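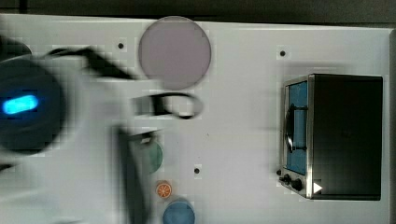
Photo: Manee Noiphan / Thoroddsen

Home | Tickets | Operators | Status

Incident clip missing from driver report, Corngate route 26
Opened by: Trevor Lemieux, Corngate depot
Assigned to: Shuk-fan Chang
Opened: 10 September 2022
Status: Resolved

Driver on vehicle 195 pressed the incident button after a shouting match between two passengers near the rear door. One of them was put off at the next stop. The report form reached the depot with the time and location filled in, but the video field says "no media attached". A passenger's phone clip is already online and the press desk wants our version before replying to anyone.

First checks (Lemieux):
– Recorder online, disk healthy.
– Button press present in the vehicle log.
– Manual request from the depot console times out at 90 seconds.
– Same result after restarting the console.
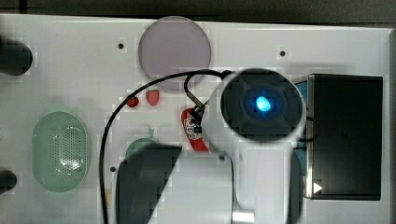
Can the depot pull the recorder disk while the ticket is open?
Leave it in place until the footage is locked, then remove it only with a signed handover form.

Update (Chang): Locked the footage remotely so it can't be overwritten. The recorder did save the clip. It is filed under the previous trip number, and the report looks it up under the new one. The driver had logged off and on again at the terminus, and the Trostetti software kept the old trip open for 2 minutes. The button press falls inside that overlap.

The timeout is a separate fault. The console asks for every channel at once over the depot wireless link. Requesting the rear door channel alone works.
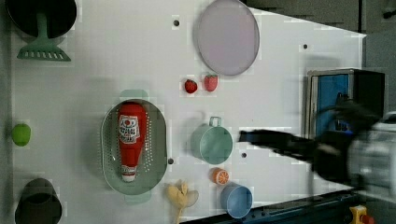

Fig. 3 – Mint-green mug and colander on the white tabletop.

Workaround: search by vehicle and time, leave the trip field blank, export one channel per request. Lemieux confirms the export opens and the sound is in sync. Copy sent to Meinrad Riedl at the press desk, faces blurred.

Fix: Trostetti changed the setting so that logging off closes the trip immediately. Applied to vehicle 195 first, then to the rest of the Corngate fleet.

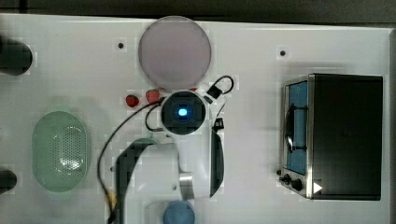 Older reports with an empty video field may have the same cause. Kittipong Ruangrit is running the search back to March and will reattach whatever is still on the recorders. Footage that was never locked is probably gone by now – those reports get a note and stay closed.

Console timeout moved to its own ticket. Closing this one.

4 comments | 0 shares
Contact support | © Thoroddsen | Back to top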